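Bench notes, October - the rhinestone sandal, morning and afternoon
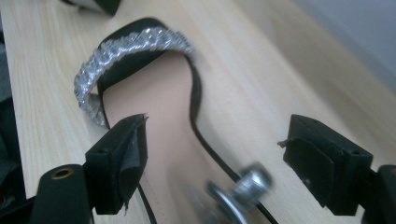 Black sandal on its side on the bench, rhinestone front strap, pink insole.

Started at 8 with coffee and the sandals, before anybody could bring me anything more urgent. I've been putting this pair off because stones are fiddly and my eyes are best early, and the last three mornings got eaten up by boots (everyone remembers their boots in October, all at once, with the same split heel seam!). So this morning the boots stayed on the rack.

The ticket says "check stones, clean inside, look at straps," in Maricruz's handwriting. She took them in at the counter while I was out getting thread. The customer wants them for a wedding, wore them to the last wedding too, and is scared of shedding stones on the dance floor. Fair enough. No mention of the heel tips on the ticket but I'll look at those while they're here, no charge unless I replace something.

What I like about this style: the front strap is wide and it's the whole show. Clear stones packed close together, black edging on both sides of the curve, and then everything else on the shoe is plain and slim and stays out of the way. The pale pink insole is pretty against the black. It's also going to show every toe mark forever, so whoever picked that color was not thinking about me.

Stones first. I did my usual pass with the wooden pick, going across the strap from one end to the other and pressing each one sideways with just enough push to feel it give if it wants to give. Don't go down from the top, you learn nothing that way, a loose stone feels perfectly solid when you're pushing it into its own seat. Sideways, light, and listen. There's a tiny click when the glue has let go underneath. I had the desk lamp down low on the left so the light raked across, which makes the loose ones wink at a different moment from their neighbors when you tip the strap.

Result on the right shoe: 14 that moved. Left shoe: 8, mostly toward one end. I expected more, given the story about the dance floor. Marked them with a dot of chalk pencil on the edging next to each one, which wipes off with a dry cloth. Isauro, if you're reading this, chalk and NOT the silver pen. The silver pen does not come off black edging and we both remember the pumps.

Glue. Used the Drekberg clear from the small tube with the needle tip. I know we have most of a jar of the Zestus still and it's cheaper, but it strings, and a string across stones looks like a cobweb and takes longer to pick off than the whole repair took. Also it goes faintly yellow on me after a season or so. Fine under a sole, no good under clear stones. I lifted each loose stone with the wax stick, cleaned out the old glue with the dental pick, one small dot, set it back down, held to a count of 21. (Why 21? It's just what I've always counted to. Maricruz says 15 is plenty. She may be right but I'm not changing now.)

Two things that went wrong, for the record:

I put too much on one stone and it squeezed up around the edge. Caught it wet with a corner of paper towel and it came clean, but I had to redo the one next to it as well. The needle tip had a bead hanging off it that I hadn't noticed. Wipe the tip EVERY time, me.

Then I dropped a stone. It bounced off the bench and went somewhere under the finishing machine, and I spent longer than I'd like to admit on my knees with a flashlight. Found a different stone entirely, bigger, and a brass eyelet, and a lot of dust. Gave up and went to the spares tin. The bag of clear ones from Appiah said 100 on the label when it came and there are plenty left, and the match is good enough that I had to look for the new one afterward. A little brighter than the old ones if you get it right under the lamp. No one's going to be under a lamp with their foot.

Put a tray under the work next time. I write this every time.

Insole cleaning, late morning. I tried the Flillulis foam that the rep left with us, first on the hidden bit way up under the front strap, and waited. No color came off on the cloth and no ring once it dried, so I went ahead on the rest. Barely damp cloth, foam on the cloth and never on the shoe, small circles from the heel forward. Pale matte linings like this will drink up water and then dry with a tide line, so you have to do the whole surface in one go and feather it out at the edges. It took two rounds. The toe marks faded quite a lot but they are not gone and I don't think they're going to be. I'd tell the customer that up front at pickup so she isn't surprised. The strap hides most of that area anyway once there's a foot in there.

I'm coming around on the foam, by the way. It smells like a swimming pool but it didn't lift the finish, and the last stuff we had did. Would still not put it on suede until someone's tried it on scrap.

Lunch. Then Isauro came in with a bag of belts and we talked about belts.

Afternoon, straps. The slim black ones, where they come out from the sides, are the weak place on sandals like these. It's a thin strap doing a lot of work, and it gets bent over the same spot every time somebody jams a foot in without undoing anything. I flexed each one back and forth and looked at the fold with the loupe. Three are fine. The fourth, on the left shoe, has a bit of fine cracking in the finish right at the bend, surface only as far as I can tell. I rubbed in some black edge dye with a cotton swab, let it sit, buffed it with my thumb, and the cracks went quiet. It's a cosmetic fix. If she wants it done properly I'd have to open up the sole edge, pull the strap end and put a thin reinforcing tape behind, and for a once-a-year shoe I'm not sure it's worth her money. Maricruz, can you put it to her both ways and let her pick? I wrote both prices on the back of the ticket.

Heel tips: some life left in them. Leaving them.

I laid the pair on their sides to cure, one at a time on the clean end of the table, so the glue wouldn't have the weight of the stones pulling at it down the curve. I don't know that this matters with such tiny dots. Isauro thinks it's superstition and stands his up on the shelf, and his hold just as well as mine do, so take it for what it's worth. What does matter is keeping them away from the sanding side until the glue is hard! Dust sticks to wet glue and then the whole strap goes gray and you're back in there with the dental pick.

Checked the first one again before closing, with the pick, sideways, same as the morning. Nothing moved and nothing clicked. The second went on later so I'm leaving it overnight and I'll check that one tomorrow with fresh eyes. Wiped off the chalk dots on the finished one only.

To do / odds and ends:

- check second sandal, wipe chalk, bag the pair with tissue between so the stones don't rub on each other
- order more needle tips for the Drekberg, we're down to the bent ones
- move the Zestus jar down to the sole bench so I stop reaching for it
- ask Appiah if they do the clear stones one size down, I could have used them on the silver mules last month
- sweep under the finishing machine, properly, with the light on (my stone is under there somewhere)
- Isauro: your belts are on the hook behind the door, the brown one needs a new keeper and I couldn't find one the right width

Maricruz asked me to write down how long the stone part took so we can quote the next one. Call it a morning, with the crawling around included. Without the crawling, less. I'd quote it as a morning.

3 comments
5 shares

Recent entries
Split heel seams, three pairs, same fix
Edge dye on thin straps: what I use and in what order
Silver mules, replacing stones on a curved toe
Suede and water, a sad story
Belt keepers by width (Isauro's list)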